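The Small Pleasure of a Case That Closes

My grandmother kept her good pen in a tin meant for cough drops, and I suppose I have been looking for a better home for mine ever since. There was a De Haan case when I was in college, soft as an old glove, and after that a run of drugstore sleeves that let the caps wander off. These days I like a hard case with a lid that flips right up and stays out of the way, so the pen is simply lying there in its tray when I sit down at eight in the morning with my coffee.
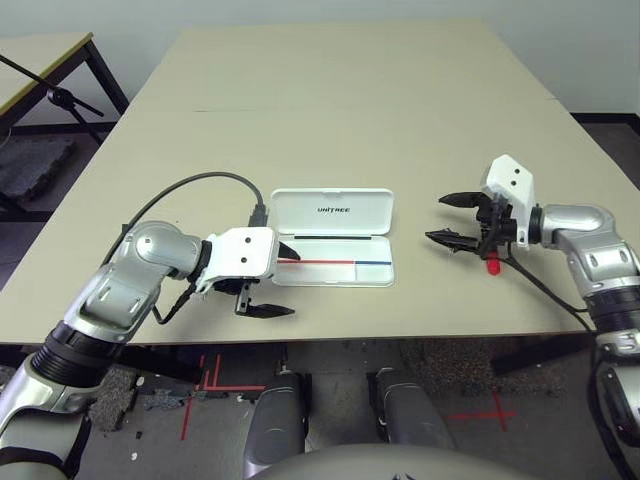
Noémi Kovács prefers a cloth roll, and told me so at some length: a hard case rattles in a bag, she said, and she would sooner hear nothing at all on the train than be reminded of her stationery at every bend.

She may be right about the train. But at home, on a plain table with plenty of elbow room, I want a tray. It gives the pen a place to go back to — and it gives me one less thing to hunt for under the mail. I wipe mine out in July, when the lint gets bad, with a barely damp cloth and a cotton swab for the little compartment at the end.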